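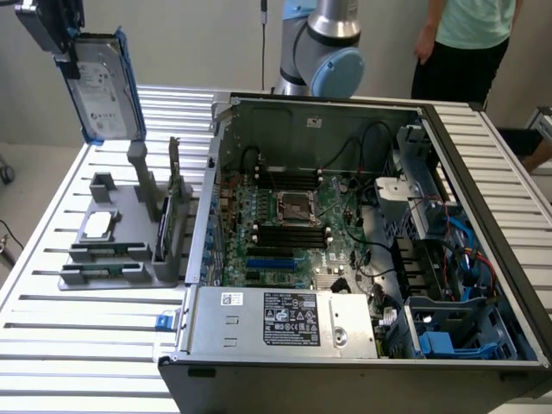 Digital Marketing Coordinator, Residential Listings
Fleltard Property Group, Kumstead office
Full-time, permanent

Fleltard Property Group is seeking a Digital Marketing Coordinator to support the residential sales team at its Kumstead office. The team has 19 licensed agents and carries an average of 140 active listings during the spring and summer season. The Coordinator reports to the Director of Marketing, Usa Srisuk.

Duties

Prepare and publish listing pages on the company website and partner portals within one business day of a signed agreement.
Write property descriptions that comply with fair housing law and company style.
Schedule posts on the office's social media accounts and answer routine inquiries received there.
Manage the monthly email newsletter, including the subscriber list and opt-out requests.
Report each month on page visits, inquiries by source, and advertising spending for each listing.
Assist agents with their profile pages and online reviews.
Provide marketing support for the Thepsuriya townhome development, a project of 64 units scheduled to open for sale in August.

Required qualifications

Two years of experience in marketing, communications, or real estate administration.
Strong written English and careful proofreading.
Working knowledge of a website content system and at least one email marketing platform.
Ability to attend open houses on some weekends. Time worked on weekends is exchanged for time off during the following pay period.

A real estate license is not required. Applicants who wish to obtain one may apply for reimbursement of course and exam fees after six months of service.

Hours and benefits

Regular office hours are 8:30 a.m. to 5:00 p.m. The position may be performed from home two days per week once the introductory period is complete. Benefits include medical and dental coverage, a retirement plan with employer match, and 10 days of paid vacation in the first year.

How to apply

Submit a resume, a cover letter, and two writing samples through the Careers page. At least one sample should be a property description or other sales copy. Please enter "Coordinator, Kumstead" in the subject field. Applications are reviewed in the order received, and the posting will remain open until the position is filled. Selected applicants will be asked to complete a short editing exercise before the interview.

Fleltard Property Group is an equal opportunity employer. Applicants who need an accommodation during the hiring process should contact Janine in Human Resources at the Kumstead office.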